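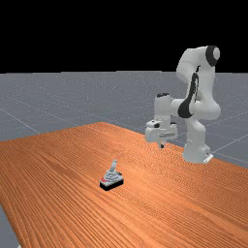 ## 4. Lever check in the simulator

Run this before the bench build. The simulator flatters every arm ever made, so treat a pass as permission to keep going and no more. Rohani Teoh wrote the first version of these steps for the Tostham workshop; the complaints are mine.

1. Load the Pudau table file. Leave the lever where the file puts it.
2. Send the arm to its home pose. Wait 2 seconds before the next command, whatever the status light says.
3. Set the speed limit to 40. The default is 900 - fine for a demo, useless for spotting a bad path.
4. Move the gripper over the lever, fingers down, and stop above the handle.

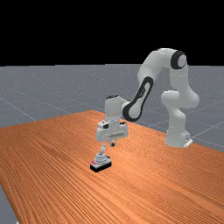 *Fig. 4-2. Gripper above the lever, fingers pointing down.*

5. Orbit the view and check the gap from the side. From a single angle you can talk yourself into any alignment you like.
6. Lower in small steps until the fingers reach the handle, then close.
7. Repeat from home 2 times. Write down the misses too.

**Note:** Friction in the table file is a guess. Melur Entili has asked for measured values since March.

**Caution:** Do not copy the simulated grip force to the real arm. Start at the lowest setting and keep a hand on the stop button.

If the fingers pass through the handle, reload the contact settings and go back to step 2.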